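Storing and reusing plastic carrier bags

Filed under: Kitchen and utility room
Last revised 2021-02-18

Most kitchens hold more carrier bags than they will ever use. The notes below cover sorting, cleaning, folding and storage, with a few uses that justify the space. They apply to thin film bags and to the heavier sort sold at the till. Paper bags and woven shoppers are dealt with on separate pages.

Sorting

Empty every bag store in the house onto one clear surface. Include the drawer, the car boot and the hook behind the door. Sort by thickness first and size second. Colour is of no use as a sorting key except for bin liners, where a dark bag hides the contents.

Thin bags, the type used for loose fruit, go in one pile. They tear at the side seam after a few uses and should not be trusted with anything over a kilogram. Standard carriers go in the second pile. Heavy bags with a welded or reinforced handle go in the third.

Check each bag for holes by trapping air in it and pressing. A bag that goes down at once is leaking at the base seam. It will still do for dry storage or for collecting other bags, but not for food waste.

How many to keep

Set a limit before sorting, or the pile simply goes back where it came from. A household of four that empties a small kitchen bin every day will get through 27 to 31 liners in a month. Keep one month of liners, 10 heavy bags for shopping, and whatever thin bags fit in a one-litre tub. The rest should go.

I kept a tally in September at the house in Wasov and had 100 standard carriers in a cupboard meant for baking trays. Half of them had gone brittle. Film bags made to break down in sunlight will do this in a dark cupboard too, only more slowly, and they leave a fine flake that is tedious to sweep up. Throw out any bag that crackles sharply when stretched.

Cleaning

Turn the bag inside out. Wipe with a cloth wrung out in warm water and a little washing-up liquid, then wipe again with plain water. Hang it by one handle until dry. Do not put film bags in the tumble dryer or on a radiator.

Bags that have held raw meat or fish are not worth cleaning. Tie them and put them in the bin.

Bags that have held onions keep the smell for several weeks. Bicarbonate of soda helps slightly.

Storage methods

1. Bag of bags. Use a single large bag, open at the top, and push the others into it. This is the quickest method and the worst for space, as the air stays in. Suitable for a utility room or a shelf with height to spare. Press the contents down whenever another is added. 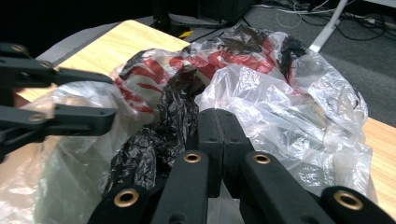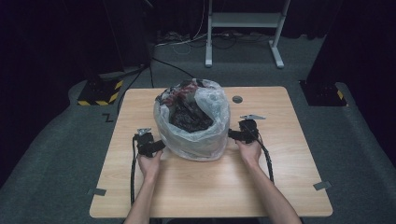 Plastic bags on a light wood-coloured tabletop.

2. Flat fold. Lay the bag on a table and smooth it from the base towards the handles to drive the air out. Fold lengthways in thirds, then fold up from the base in four. Stand the folded bags on edge in a shoe box. A standard box takes 50 without forcing the lid. This is the method I use for heavy bags.

3. Triangle fold. Fold lengthways into a strip roughly five centimetres wide. Turn one bottom corner up to make a triangle and keep turning until only the handles are left, then tuck these into the pocket. Compact, and it holds its shape in a coat. Slow for large numbers.

4. Tube dispenser. Sew a fabric tube with elastic at the lower end, or use a length of wide drainpipe with the edges filed smooth. Feed in at the top, pull out at the bottom. Fit the hanging loop to a screw, not an adhesive hook.

5. Chain roll. Flatten the bags, lay each one overlapping the last by a hand's width, and roll from one end. Put the roll in a tissue box and pull from the centre. Works with thin bags only. Heavy ones spring open.

Uses

Shoe covers for a wet garden. Put the bag over the shoe and fix it with a rubber band at the ankle. Outdoors on grass only, as film is slippery on tile.

Paint rollers. Wrap the roller tightly, press out the air and tie. The paint will stay workable overnight. Abhishek Sachdeva, who decorates for a living in Iltadton, leaves his wrapped for two nights in cool weather. I have had skin form by the second morning.

Packing. Crumpled bags fill the gaps around jars and do not shed like newspaper. Put nothing printed directly against pale china – the ink can transfer.

Seed trays. A clear bag over the tray holds moisture. Remove it as soon as the first shoots show.

Disposal

Film should not go in a mixed recycling bin unless the council says so in writing. Many larger shops have a collection point near the entrance. Bags must be empty and dry, with receipts and labels removed.

Correction: the earlier version gave the strip width in method 3 as 15 centimetres. Thanks to Gus Nguyen-Tran for writing in.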